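Kitchen Odds and Ends: The Utensil Bin

Gallery - posted 2/22/25

Welcome back to the odds and ends pages, and thank you to everyone who wrote in about the baking pans. I promised that the next gallery would be about utensils, and I've been putting it off, partly from laziness and partly out of real affection for the mess. Utensils are the part of a kitchen I find hardest to be sensible about. A pot you either need or you don't, but a long-handled thing with holes in it has a way of making its case every time you pick it up.

For those who are new, these pages follow the slow sorting of the kitchen at Workenus, the shared cooking space we have kept going in Cesby since my knees were a good deal better than they are now. We cook there, we teach a bit, and people very kindly leave us things. When Somboon, the restaurant on the corner, closed its upstairs dining room in September, a great many things came our way all at once, and we were glad of them, and we have been finding spots for them ever since. I wrote 180 little tags before my hand gave out, and there are still pieces going around without one.

The way I sort is very simple and I'm a little embarrassed to write it down. Everything goes into a metal bin first. I like sheet metal for this because it wipes down easily and doesn't mind a knock (I had a wicker basket for years and it caught on every tine and whisk wire in the place). Out of the bin come the things we reach for every day, and those get a hook by the stove. Then the things we use for one dish only, and those go in the deep drawer, in the Draltia dividers my sister gave me. They cost her $30 and I have gotten more pleasure out of them than out of most furniture. Whatever is left gets looked at over a cup of tea. Some of it goes on the giving-away shelf by the door, and some of it, I confess, goes back in the bin for another month.

Handles are what I check first. If there's a hole at the end, it can hang, and if it can hang, I'm inclined to keep it - wall space is one thing we do have. After that I run a finger along the edges, look for rust around any openings, and give the whole thing a good shake over the sink. Long metal pieces get a soak in warm water and dish soap, then a stiff brush worked from the back, so that whatever is stuck gets pushed out the way it came in. Dry them right away with an old towel. I know people who leave them on the rack, and they are perfectly nice people, but I do see water spots on their things.

And now the bin itself.

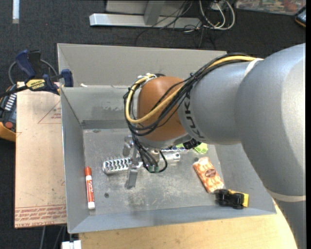 Marina Sarantis wrote: I'd hang anything that long and never put it in a drawer! Mine always worked its way to the back and jammed the drawer shut, and I'd be there with a butter knife trying to fish it loose. Two hooks by the window and I haven't had a stuck drawer since. Do you hang yours head down or head up?

Head down, Marina, by the hole in the handle. The long silver one lying along the bottom of the bin has just such a hole, a small one, so it will want a thin hook. I'm very taken with the rounded head and its rows of openings, with the shiny metal raised up in between. There's a bit of blue and white tucked behind the handle too, and I'll get to that when I get to it.

A few of you asked whether we weigh what goes out on the giving-away shelf. We don't, though I did put one armful on the kitchen scale out of curiosity and it came to roughly 700 grams, which felt like more on the walk over to the door. Anything on the shelf is free to take, and after 5 weeks it moves along to the thrift store to make room for the next lot.

The next page will be lids, if I can bear it. If you have a good way of storing lids, especially the ones with the big round knobs that never stack, please leave a note under the gallery and I will try it out on ours.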